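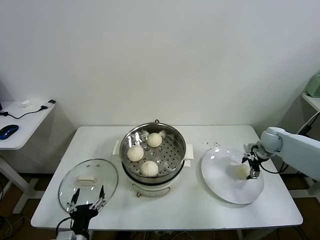

A Card for the Fridge Door: Talking With Bimla Nigam

Bimla Nigam had tea poured before I'd found a chair, and she was already talking about laminate. She runs the small print room at Mathur, over in Clamberg, and for most of this year her time has gone into one thing, a folded card that hangs on the refrigerator and tells an ambulance crew what they'd want to know about whoever lives in the house.

"Medicines, allergies, the doctor's number, who to call," she said, counting along on her fingers. "And where the dog goes! People always ask me for a line about the dog, so now there's a line about the dog."

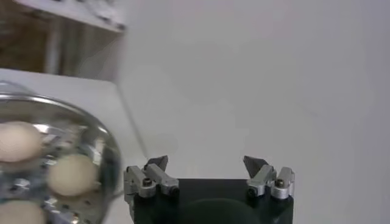 Sneha Pathak
Community Reporter

The first run was 50 cards, handed out at the library in Jirnden, and she is cheerful about how badly it went. The ink smeared if you wrote with a ballpoint, and the magnet on the back was so weak that her own card slid down behind the vegetable drawer (she found it weeks later, while looking for a lid).

"My sister-in-law told me the type was for ants," she said. "She was right, so we went bigger and lost half the words, and I don't miss any of them."

The new version has 8 lines, a stronger magnet and a matte face that takes pencil, so you can change a dose without starting over. She has sent out 151 so far, most of them by mail, and a Spanish edition is being proofread now.

I asked if she fills in her own. She laughed for quite a while and then admitted that the line for her blood pressure pills was out of date. "I'll do it tonight," she said. "You can print that, and then I'll have to."

Reader comments

Seema Agarwal: Got mine in November and filled it out with Dad. Is there one for two people?

Jitendra Rana: Please keep the dog line. Ours has a whole paragraph.

Related
Choosing a First Aid Kit for the Car
Ulten Seniors' Safety Morning
Large-Print Labels for Pill Boxes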